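Syncing wrist and overhead cameras before you train anything

Posted March 7, 2022

Quick writeup, I keep getting asked. Two arms, one fixed cam over the workspace, one small cam at the wrist. Policy trains fine, then does dumb stuff near the bag. Nine times out of ten it's timestamps. Check those first.

Step 1. Stamp at capture, not at write. Our old Pivwood recorder stamped frames when they hit disk. Bad idea — disk stalls, stamps drift, joint states don't.

Step 2. One clock. Run everything off the host monotonic clock. Don't mix in wall time, ever.

Step 3. Pull a wrist frame with contact in it. Fingers on the bag is good, thin film shows lag that a hard object hides. Something like this, gripper down at the zipper side, peach in the bag:

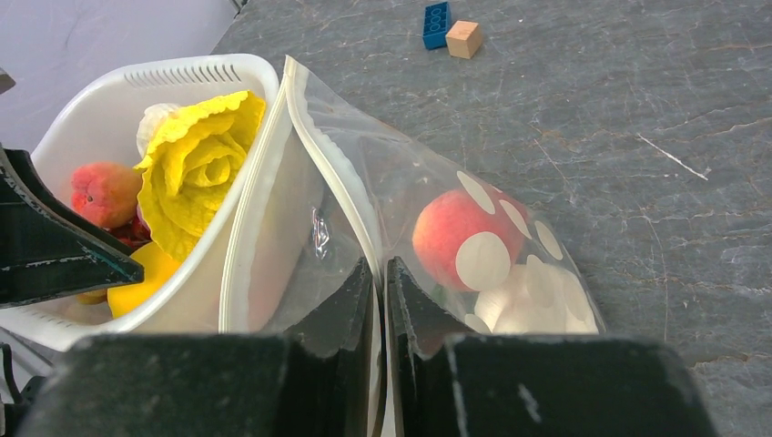
Grircombe wrote in to say the same trick failed on their setup until they turned off auto exposure, as the wrist cam kept stretching its frame interval whenever the gripper got close to a white basket. Fair point, lock exposure before you do step 3. Should of put that first.

Step 4. Line up against joint states. Take the gripper width signal, find the moment it stops closing, find the matching wrist frame. Do this on 7 episodes, not one. Offset should be constant. If it wanders you have a buffer problem, go back to step 1.

Step 5. Same thing for the fixed cam. Pick a moment when one arm is at the basket and the other is by the bag, so you can check both sets of joint states against a single frame.

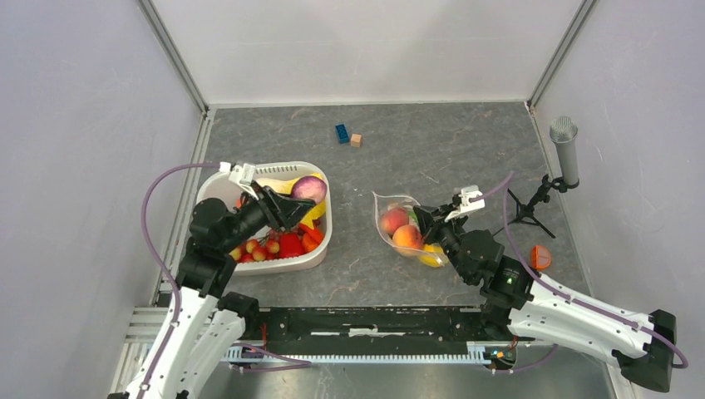

Write both offsets into the config, in ms, one per camera. Kerkano reads them at load time and shifts teh frames for you. If you're on Tomar you have to resample yourself — nearest frame, don't interpolate images.

Step 6. Drop bad episodes. Anything with a gap over 4 frames, out. We went from 1000 episodes to 587 and the policy got better. Hurt to delete, did it anyway.

Redo steps 4 and 5 whenever you swap a cable or a USB port. Script for the offset search goes up once I clean out the hardcoded paths.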